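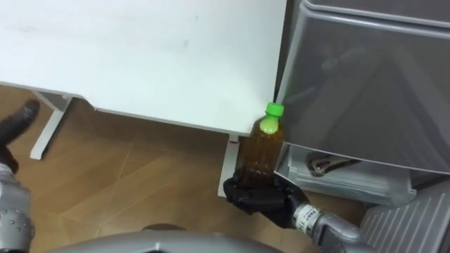 Section 4: Oiling Your Table for the First Time

Welcome back, and well done for getting through the assembly in Section 3. Your Mullside table has left our workshop sanded and ready, but the top is bare wood, and it will be much happier (and so will you, the first time a glass of red wine goes over) once it has had a proper drink of oil. Set aside a quiet afternoon for this. Sunday is a lovely day for it if you have nobody coming to dinner, as the table will need to be left alone overnight.

If you ordered the painted top, please skip ahead to Section 5. Oil does nothing for paint except make it sticky.

What you will need

The bottle of Posska table oil from the accessory box
The two lint-free cloths packed with it, or an old cotton T-shirt cut into squares
Fine sandpaper, 200 grit or the nearest your hardware store carries
A dust sheet large enough to reach past all four legs
A metal bucket or can with a lid, with some water in it
Gloves, if you have sensitive skin

CAUTION: Cloths soaked in oil can heat up on their own and catch fire, even hours after you have finished. Never leave them balled up on a bench or drop them in the trash. Put them straight into the metal can, push them down under the water, and close the lid.

Getting the room ready

1. Open a window or two. The oil smells pleasantly of nuts to most of us, but it is strong in a small room, and it dries better with air moving over it. The room should be comfortably warm, over 60 degrees Fahrenheit.

2. Spread the dust sheet under the table and tape down the edges so that you don't catch a foot on it. Oil drips are easy to wipe off a varnished floor and very hard to get out of a rug.

3. Wipe the top with a barely damp cloth and let it dry completely. You may feel that the surface has turned a little fuzzy. This is just the grain lifting, and it is perfectly normal.

4. Sand lightly along the grain, using hardly more pressure than the weight of your hand. Go over the corners with special gentleness; they round off faster than you would think.

5. Vacuum up the dust with the soft brush attachment, then wipe once more with a dry cloth.

Putting on the first coat

6. Shake the bottle well. Pour a small puddle, a tablespoon or so, in the middle of the top and spread it outward with your cloth. Keep adding a little at a time until the whole surface looks evenly wet. The bottle holds plenty for 2 coats on our largest table, so there is no need to be stingy, but there is no need to flood it either.

7. Do the edges and the underside lip as well. Margus Baranauskienė, who wrote the first version of this guide, used to draw a big arrow here in red pencil, and we still think of that arrow whenever we see a table with dry edges.

8. Wait 20 minutes. Make some coffee.

9. Take a fresh cloth and wipe off everything that has not soaked in. Be thorough, and look along the top toward a window to catch shiny patches. Oil left sitting on the surface will turn tacky and may stay that way for weeks.

NOTE: If you do end up with a tacky spot, rub a few drops of fresh oil into it, wait five minutes, and wipe hard. This nearly always clears it.

The second coat

10. Leave the table overnight, then repeat steps 6 to 9. You will find it takes far less oil this time.

11. Keep everything off the top for another full day. After that you may use it gently, with coasters and placemats, and in two weeks you can treat it like any other table in the house.

Everyday cleaning

A damp cloth with a drop of mild dish soap is all we recommend. If you already use Clenix wipes elsewhere in the kitchen, please keep them for the counters, as they will dry out the oil. Owners of the Alvarado extension leaf should oil it at the same time as the main top, so that the two darken together. Re-oil once a year; many of our customers like to do it in December, before the holiday meals begin.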